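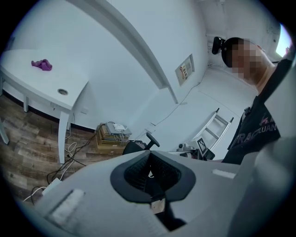
Photo: Catalina Zapata

Search this manual Go

Jilport Slow Cooker – Section 2: First Use
2 min read

1. Wash the crock and lid in warm, soapy water. Rinse and dry.
2. Set the crock in the base – it must sit flat.
3. Add 10 cups of water, cover, and cook on HIGH for two hours. A faint smell is normal.
4. Switch off, unplug, and let the crock cool before you pour out the water.

Note: For dried beans, soak overnight and boil on the stove for 10 minutes before slow cooking.

CAUTION: Do not put the base in water. Do not add cold liquid to a hot crock – it may crack.

Contact | © 2019 Jilport | Back to top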